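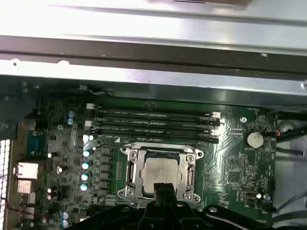 Board in the open case, memory slots empty.

Jindine – workshop notebook
Thursday, January

Started 9.40. Plan for the day was the lane balance pass and nothing else, and most of it did get done.

Where we were: build 23 has the new card set in (11 cards, all of them in the draft pool), the shortened opening and the second version of the tower targeting. Krisztina ran it with the Irthorpe testers on Tuesday evening and left me the match logs and a page of her own notes. 36 matches, of which 2 were dropped because one side disconnected before the first tower fell. So 34 usable.

What the logs say

Matches are still too long. The opening is quicker, as we wanted, but the time has moved into the middle. Both players get to full mana, both have a decent hand, and then each waits for the other to commit. Krisztina's note on this: "They sit on the bridge and look at each other." She is right. I watched six replays at double speed and in four of them there was a long stretch where the only units on the board were the free ones.

The cause, I think, is the Ferryman. It costs three, it blocks the bridge, and it gives a refund if it survives. With the refund in, playing it first is safe and attacking into it is not. So the correct play for both sides is to hold a Ferryman and wait. We put the refund in at build 19 when the card was weak and nobody took it out when its health went up.

Tried this morning:

a) Refund removed, everything else the same. Ran bot matches only. The standoff goes away but the Ferryman stops being played at all after the first few rounds. The bots aren't a good guide to what people like, but they are a fair guide to what is worth its mana, and at three it isn't.

b) Refund kept, but only paid if the Ferryman has crossed to the far bank. Better. The bots play it as part of a push, as it was meant to be used in Marcelino's first design. Match length came down. Towers fell on both sides in most games, where before it was often one tower and then the clock.

c) As b, with the cost at two. Too much. It was in the opening play of nearly every match.

Going with b. Card text needs rewriting. Current draft: "When the Ferryman reaches the far bank, gain 1 mana." Short enough to fit without dropping the type size, which the old text wasn't.

Tower targeting

Version two picks the nearest unit and stays on it until it dies or leaves range. Version one re-checked every tick. Version two looks better on screen, the tower doesn't twitch about, and players can plan around it. The trouble is Cimum, the swarm deck. One tough unit at the front holds the tower's attention and the swarm behind walks in free. In the logs Cimum players had clearly worked this out by their second or third match.

I don't want to go back to version one. Options I wrote on the board:

– re-check only when the tower itself takes damage
– re-check when a new unit comes closer than the current target
– leave it alone and make the Cimum swarm slower

Marcelino came in after lunch and was against the third straight away, on the grounds that the swarm being fast is the only reason to play it. Agreed. He prefers the first. His argument is that it can be shown: tower gets hit, tower turns round, player understands. The second happens quietly and would feel like a bug when it goes against you.

Put the first in behind a flag. There was a fault where a tower hit by two units on the same tick would pick one, then the other, then the first again, and never fire. Fixed by giving it a short wait after each change of target. Wait is in the tuning file under towers, not in the code, so please change it there.

With the fix in, Cimum against the plain starter deck looks reasonable. Against the Illés deck it may now be a bit weak. Illés has the bell, which draws the tower's fire onto whatever rang it, and the two rules together are messy. If the bell rings and then the tower is hit by something else, who wins? At the moment the last event wins. I think the bell should win for as long as it lasts, otherwise there's no point paying for it. Left as is until Krisztina has looked, the bell is her card.

Draft

Not planned, but it came up. Three of the Irthorpe testers wrote that the draft offered them the same card twice in one pick. It shouldn't be able to. Found it: the duplicate check runs on card name, and the two versions of the Lantern have different names internally but the same name on the card. So the check was doing what it was told. Changed it to run on the card's family. That also covers the seasonal versions when we get to them.

While in there I noticed the rarity weights are still the ones from the first closed test. They add up to more than they should and the code just scales them down. It works, but it makes the file misleading to read. Rewrote the weights so they add up properly. No change to what players get, I compared the offers before and after on the same seeds and they match.

Spectator view

Marcelino spent the afternoon on this. Both hands are now visible to spectators, with a delay so that nobody can read them out to a friend. The delay is about two turns of mana, which feels right when watching, long enough to be useless for cheating and short enough that you still care. The mana bars were drawing in the wrong order, left player's bar on the right. Swapped. The card names overlap on a narrow window and that isn't fixed.

He also tried a camera that follows the front line. I found it hard to watch. It drifts back and forth when the lines are level. He is going to try moving it only when a tower is under attack.

Sound

Placeholder for the Ferryman is still the door creak. It is much too loud and it plays again if the unit is pushed back over the bridge. Turned down by half, and set to play once only. Proper sound still to come.

Things that went wrong

Lost a bit under an hour to a desync between the two test clients. Everything pointed to the new targeting wait, because it was the last thing I'd changed. It was the tuning file. One client had loaded the new copy and the other had the old one cached, and so they disagreed about the wait from the first hit onwards. The clients should compare a checksum of the tuning file when they connect and refuse to start if it's different. Wrote it up as a task. In the meantime, clear the cache folder on both sides after every change to tuning, and do it before starting the lobby.

Also the replay player crashes on anything recorded before build 21. I don't think it's worth fixing. Keep a copy of the old build if you need to look at an old match.

Numbers to carry forward

Build 23 usable matches: 34 of 36. Build 24 goes out with the Ferryman change, the draft fix and the targeting flag switched on. I'd like at least as many matches again before we touch the towers further. Krisztina to ask the testers to play Cimum and Illés against each other on purpose, as there were hardly any of those in the last lot.

Please don't change card costs between now and then. If three things move together we won't be able to tell which of them did it, as happened with the opening.

To do

– Ferryman card text, final wording (me)
– bell against tower hit, which wins (Krisztina)
– narrow window overlap in spectator view (Marcelino)
– tuning file checksum on connect (me)
– follow camera, second try (Marcelino)
– tell the testers the old replays won't open
– tooltip for tower range still says "tiles", should say "paces" like everywhere else

17.50. Build 24 is compiling. Will check in the morning that it starts on the slow machine before sending it to Irthorpe.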